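Home | Recipes | Garden | Newsletter | About

The Hollton Kitchen Letter
21/06/2020

The table clear-out

So I finally did something about the kitchen table! Ours is round, which I love for dinner and hate for everything else, because stuff drifts to the middle and just lives there. Since March it has been my desk, my snack bar and my medicine cabinet (allergies, don't ask), and last week I couldn't find a spot for my coffee mug.

My rule is simple. Wrappers get one pile, cardboard another, and anything with a cap gets checked before it goes anywhere. I'm a big fan of standing bottles on their heads to get the last bit out, and I'll defend that habit to anyone. A plain bowl on the table helps too, for the odds and ends you can't decide on. 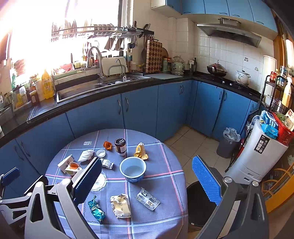 The cardboard I flatten right away, or it takes over. Empty blister packs go in the trash here in Hollton, but check your own town's list, they're all different. I gave myself 14 minutes on the oven timer and finished with seven left, and then of course spent those seven reading the back of a carton.

Next up is the tablecloth. I like a busy plaid for every day (it forgives so much!) but mine needs a proper wash, and I've had my eye on one from Pristholm for ages. If you've got a good trick for getting tea out of cotton, write and tell me, I'll print the best ones next time. And yes, the Buenaventura bean soup recipe is coming, I promise, I just need to make it once more and measure things.

Get the letter in your inbox. Enter your email to subscribe. You can unsubscribe at any time.

© 2020 The Hollton Kitchen Letter | Contact | Back to top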